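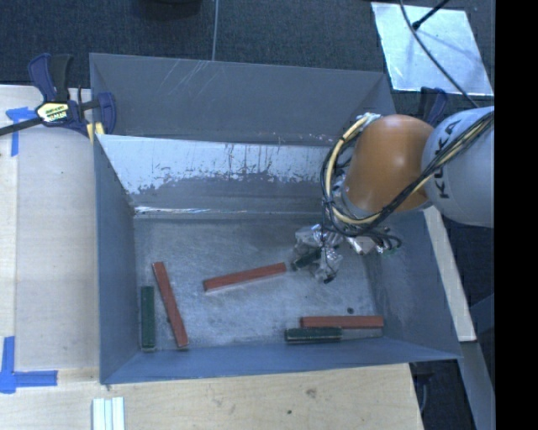
4. What people do with their save files

4.1 How I got the saves

I'd been playing Plallholm for far too long before it occurred to me that I could study it. For anyone who hasn't met it, Plallholm is a slow game for home computers in which you inherit a harbour village, mend the boats and try to get through the winter with enough fish in the store. It has no difficulty setting and no proper ending. What it does have is a save menu with no limit on slots, and every save keeps its date, the name the player typed in and the length of time played. That menu is where all the material in this section comes from.

I asked for players on the Pullano forum in July, and 85 people sent me their whole save folder (thank you, all of you, even the person whose folder took an entire evening to download). I had to leave out 18 of these. Most had been moved from an older computer and had lost their dates along the way, and a few came from the test version, which names its saves automatically. I also read some 1,000 forum posts on saving and reloading, going back to the first public release, and I quote from those with the spelling left alone.

Gholamreza Shojaei went through the save names separately from me and we compared notes afterwards. We disagreed mainly over names like "ok" and "ok2", which I had down as housekeeping and he read as a sort of verdict on how the village was doing. We settled on a group called "unclear" and put them in there. I still think he may have been right about "ok2".

4.2 Names as notes to self

Hardly any of the people in the study treated the save name as a plain label. The default is the village name and the season, and you can accept it with one key press, yet folder after folder was full of names somebody had bothered to type. "before I talk to the miller" is a good one. So is "DO NOT LOAD boats gone". These read to me like the notes you leave on the fridge, written for a reader who will be in a hurry and will have forgotten everything.

The commonest kind was the warning to a later self, and it tended to turn up just ahead of a storm or a long conversation. The second kind recorded a plan ("sell nets, buy goat"), and here I could sometimes look at the following save and see whether there was a goat in it. Often there wasn't. Plans in Plallholm get dropped as easily as they do anywhere else, and players didn't seem to go back and tidy the names up afterwards.

A smaller group wrote names that I can only call diary entries. One player had kept them up for a whole village winter, in complete sentences, squeezed into a box that was plainly meant for a word or two. Montri Thammasiri found something similar in his work on Trestura, an older trading game where the box is shorter still, and he suggested to me that the tightness might be part of the fun. I'd like to believe that, but I can't show it from save folders alone — it would need interviews, and I didn't do any.

4.3 Going back

I had expected reloading to be mostly about undoing mistakes. The posts certainly talk that way. "lost the big boat, reloaded, not sorry" is fairly typical, and there's a long and rather bad-tempered thread about whether reloading after a storm counts as cheating. (I stayed out of it.)

The folders tell a messier story. When a player loads an old save and carries on, the game writes the parent save into the new file, so I could draw each folder as a tree. Plenty of the branches started from a point where nothing had gone wrong at all. People went back to a quiet week in spring and played it again, and in seven folders the same spring week had been started over repeatedly with almost no change to the village. I asked on the forum what was going on there. The answer I liked best was "the music's nice and everyone is still alive".

I've borrowed Chu's word "revisit" for this, though Chu used it of whole games replayed from the start, and I'm using it for much smaller stretches. A revisit, for my purposes, is a load from a save that isn't the latest one, where the branch left behind had no lost boat, no death and no empty store. I know that's a blunt test. A player could be unhappy about something the game doesn't record, such as a clumsy reply to the miller, and I'd count that as a revisit when they'd call it a repair. The numbers in the next section should be read with that in mind.

Figure 4. A robot arm and gripper over a grey sheet-metal bin, seen from above.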